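Small Screen Forum > Drama > Oltance > Lead performance, series 2

tidewrack
Posted 05/03/2022
Finished the second series and want to compare notes on the lead in Oltance. My view is that the performance is technically better than in the first run but less interesting. In series one he let the stammer come and go with pressure. Now it arrives on the same consonants every time, and by the fourth episode I was hearing the method.

Q_fader
Disagree. The stammer is consistent because the character has had speech therapy between series. It's in the dialogue at the clinic. A treated stammer does settle on particular sounds.

tidewrack
The clinic line covers why it is milder. It doesn't cover why it is identical in a shouting match and in a phone call to his sister.

mossop71
Part of that is the sound edit. Listen on headphones. A lot of the phone call is re-recorded: the room tone changes twice and his breaths are missing. You can't judge timing from a line that was put in afterwards.

Q_fader
Which version? The broadcast mix and the disc mix differ. On the disc the phone call has the breaths.

mossop71
Broadcast. Haven't got the disc.

gantry_left
The comparison I'd make is with Irel, where he had far less dialogue and had to do it with his eyes and shoulders. There's a long take at the ferry office in which he hears the verdict and keeps on stamping forms. No close-up, no music. Nothing in Oltance is that controlled. Rewatched it last night.

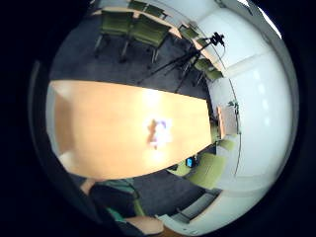
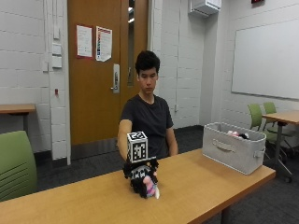 Meeting room, both pictures. Long table, second one with T-shirt and plush doll.

Anyway, the ferry office take. He changes the speed of the stamping once, and that is the whole performance.

tidewrack
Agreed on Irel. I'd argue that was the director, though. Same actor in Zolik, same year, and he pulls faces from start to finish.

Q_fader
Zolik is a farce. He was asked to pull faces.

tidewrack
A farce still needs a straight man and he was cast as it.

halfpenny_reel
I ran the user scores on here out of interest. Series one of Oltance has 3,000 ratings, series two has 1,354. Zolik has 1,076. The averages are close enough that I wouldn't read anything into them. The drop in the number of ratings between series is larger than I expected.

mossop71
It moved to a later slot in October. That accounts for most of it.

halfpenny_reel
Possibly. Ratings here can be left at any time, so the slot shouldn't matter that much.

gantry_left
Has anyone seen Szűcs? It's the two-hander he did before Irel. I've only found it with the subtitles burnt in, and they cover his hands in the card game, where most of the acting is.

Q_fader
Seen it once, years ago. From memory he plays the older brother much too old. The voice is right and the walk is wrong.

tidewrack
The walk is right if you take the injury as real. The script leaves it open.

Q_fader
It doesn't leave it open. The brother says outright in the last act that he faked it.

tidewrack
The brother lies in every other scene. I wouldn't take that one as evidence.

mossop71
Can we have a spoiler tag on the last two posts please.

Q_fader
Too late to edit mine. Sorry. I'll start a separate thread for Szűcs and we can keep this one for Oltance.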